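Wallach Textile Trust opens repair and reuse scheme to households across Lostis

Clothing and household fabrics to be accepted at 25 collection points from September

The Wallach Textile Trust has announced that its clothing repair and reuse scheme will be open to every household in the district of Lostis from September. The scheme, which has until now been limited to the Kurketti neighbourhood, will accept worn or unwanted clothing, bedding, curtains and fabric remnants at 25 collection points in libraries, community centres and schools.

The decision follows a trial in Kurketti in which 458 households took part. Residents handed in 2934 items during the trial period. Of these, 1614 were repaired or cleaned and passed on for further use. The remainder went to fabric sorting, where material that could not be worn again was set aside for cutting, padding or fibre recovery.

The Trust will run the extended scheme with Uniyal, the textile sorting company that handled all material from the trial. Uniyal will provide weekly transport from the collection points to its sorting hall on the edge of Lostis. The agreement between the two organisations covers the first two years of operation.
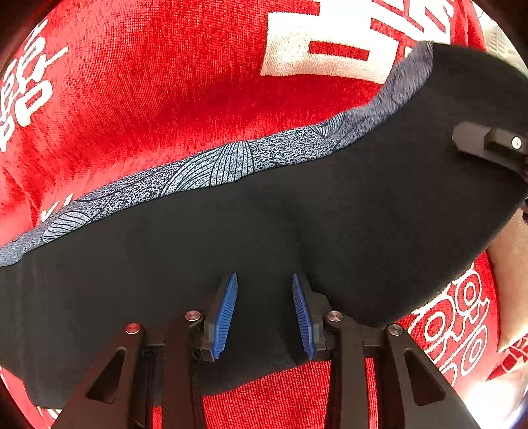

Black cloth lying over a red textile with white designs.

Residents are asked to bring items clean, dry and in a closed bag. Shoes, pillows, duvets and carpets cannot be accepted at this stage. Small faults such as missing buttons, split seams and broken zips do not prevent an item from being handed in. Single socks and offcuts are also welcome, provided that they are larger than a hand.

Repair evenings, held monthly in Kurketti during the trial, will be offered in four further neighbourhoods. Visitors may bring up to three items of their own and will be shown how to carry out simple mending. Sewing machines, thread and patches will be supplied at no charge. Sessions begin at 6 pm and places must be reserved in advance through the Trust's office.

A survey sent to households at the close of the trial found that distance to a collection point was the most common reason for not taking part more often. The new points have been placed with this in mind, and the Trust intends to review their locations after the first winter. Residents with limited mobility may request a doorstep collection by telephone.

Schools in Lostis may also apply for a fabric box containing sorted remnants for use in art and craft lessons. Applications will be considered in the order in which they are received.

A full list of collection points and opening hours will be available from the Trust's office and at all public libraries in the district before the scheme begins.

About the Wallach Textile Trust
The Wallach Textile Trust is an independent charity working to extend the useful life of clothing and household fabrics in Lostis. It is funded by grants, donations and income from the sale of sorted textiles.

Press enquiries
Communications Office, Wallach Textile Trust, Lostis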